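Keeping an Italian pantry at home: storage and kitchen tips

Most of what goes wrong with good deli food goes wrong after it leaves the shop. The cheese sweats in plastic, the olives dry out on top and the salami gets pushed to the back of the fridge. The tips below are the ones we give over the counter most often, collected by Renzo Dal Bello, with a few additions from customers.

Hard cheese

Take parmesan and pecorino out of the plastic as soon as you get home. Wrap the piece in baking paper, then put it in a container with the lid resting on loosely. Change the paper once a week. If a bit of mould turns up on a hard cheese, cut it off with a good margin, at least two centimetres, and keep the knife clear of the mould itself. Fresh cheeses are different. If ricotta or mascarpone has any mould on it, throw the whole tub out.

Keep the rinds. They freeze well in a bag and can go straight into minestrone or a pot of beans. One rind is enough for a four-litre pot. Fish it out before serving and scrape off the soft part if you like it.

Don't grate more than you need for the meal. If you must grate ahead, freeze it flat in a zip bag and break off what you want.

Salami and cured meats

A whole salami can hang in a cool, airy spot until it is cut. After that it goes in the fridge, cut end covered with baking paper and the whole thing in a clean cotton tea towel. Plastic wrap makes the casing slimy. Before slicing, leave it on the bench for ten minutes and peel back only as much casing as you need.

Sliced prosciutto is another matter. Buy it the day you want it, or the day before. Keep the sheets of paper between the slices or you will end up with one solid lump.

Olives, anchovies and capers

Olives in brine should stay under the brine. If you have run short, make more: 90 grams of salt to a litre of boiled water, cooled before you pour it in. Use a clean spoon every time, never fingers. A thin layer of olive oil on top keeps the air off.

Anchovies in oil need topping up with oil after every use. Salted anchovies keep much longer, but rinse and fillet only what you are about to eat. Salted capers want a soak in cold water, changed twice, before they go near a sauce.

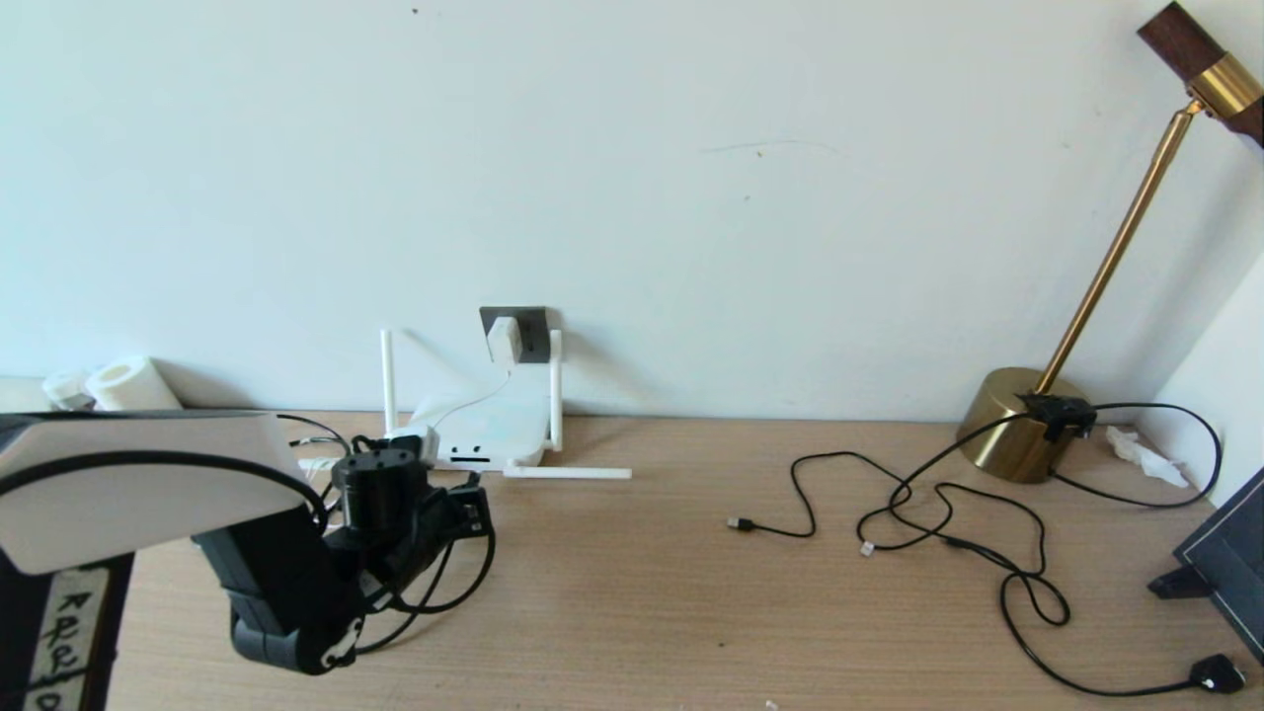
Olive oil keeps best in the dark. A large tin is cheaper per litre, but only if you get through it. For a household of two we suggest decanting into a small dark bottle and keeping the tin in a cupboard away from the oven. Wash and fully dry the bottle between fills – old oil stuck to the glass will turn the new oil. Don't worry if oil goes cloudy in a cold winter. It will clear again at room temperature.

Dried pasta and flour

Dried pasta is very forgiving. Keep it dry and sealed and it will see out the year. Tear the cooking time off the packet and drop it in the jar, as the times vary a good deal between shapes. Allow 400 grams for four people as a main, with a proper sauce.

Flour is fussier. Pantry moths usually come in with the flour, so put new bags in the freezer for four days before they go in the cupboard. Let them come back to room temperature unopened. Semolina and polenta get the same treatment. If you find webbing in one bag, check every packet on that shelf, wipe the corners with vinegar and bin the old shelf paper.

Bottled tomatoes

Passata jars of 355 millilitres are a handy size for one meal. If you open a bigger bottle, freeze the rest in a muffin tray and bag the blocks once they are hard. Never store leftovers in an opened tin. If you bottle your own, add lemon juice or citric acid to each jar in the amount given in a tested recipe, and write the month on the lid. Any lid that has domed or lost its seal means the jar goes out, contents and all.

Boards and knives

Scrub wooden boards with coarse salt and half a lemon, rinse, and stand them on edge to dry. Keep one board for onions and garlic, marked on the side. For a full sharpen on a whetstone, start at 1000 grit and finish on 2000 – a few light strokes each side will do for the second. Knives go in a block or on a magnet, never loose in the drawer.

Customers can leave knives for sharpening at the counter before noon. Please wrap the blades in newspaper and put your name on the outside.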